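3.2 Window handling in the ventilation routine

Most of the earlier work on household airing counts how long a window stays open and stops there. We were more interested in the handling itself. Where do the hands go, what is in the way, what does the person have to reach across. Amport (the first of our two housing sites) has outward-hinged sashes in nearly every living room, so the bulk of the material is from there. Khondokar has sliders and is treated separately in 3.4.

Residents were asked to air the room the way they normally would. No instructions on which hand, no instructions on how wide. Coding was done by Cruzado and Ledesma independently, disagreements settled by talking it through. Each airing was split into approach, grip, swing, hold and release. Clips under 5 seconds were dropped – too short to separate grip from swing. After that 800 airings remained.

Two-handed handling was more common then we expected from the Flunex pilot, where people mostly used one hand and leaned the other on the sill. At Amport the typical pattern is one hand flat on the frame rail and the other on the lower edge of the sash (Figure 4). We call this brace-and-grip. The flat hand does not hold anything, fingers spread, palm against the underside of the rail. The gripping hand is the one we coded as leading.

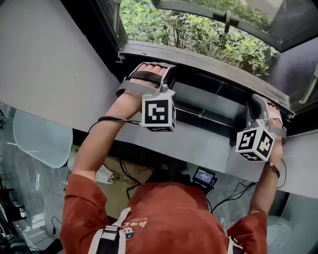

Figure 4. Brace-and-grip at an outward-hinged sash, seen from above. Left hand flat under the frame rail, right hand on the lower edge of the sash. Shrubbery outside the tinted pane.

Reach matters more than strength, going by the interviews. Residents complained about having to stretch, hardly ever about weight. Both arms are extended in brace-and-grip, and at windows with a deep ledge the body stays well back. Shorter residents told us they stand on tiptoe for the last part of the swing; some gave up on full opening and left the sash at a gap. Gap openings were coded as complete if the resident said they were done.

Furniture was the second factor. Chairs get parked near windows, for the light or just because there is space. In the Amport rooms we noted any chair within 60 cm of the resident's feet at the start of the approach. With a chair that close people came in from the side and the grip phase started later. Moving the chair first was rare. Light plastic chairs were pushed off with a foot or hip, heavier ones were walked around.

Planting outside also came up. On the ground floor the shrubs grow close to the glass, and residents said they open less far in summer to keep leaves off the sash. We did not measure plant distance, which in hindsight we should of done. The November round was too late in the year to fix this, the hedges had already been cut back at the Jindevico end of the block.

One caution on the coding. Brace and push look alike when the sash is already open, and a flat hand on the rail may be either. We coded brace by default and flagged the doubtful cases – see Table 5 for counts with and without them. The ordering of the patterns stays the same both ways.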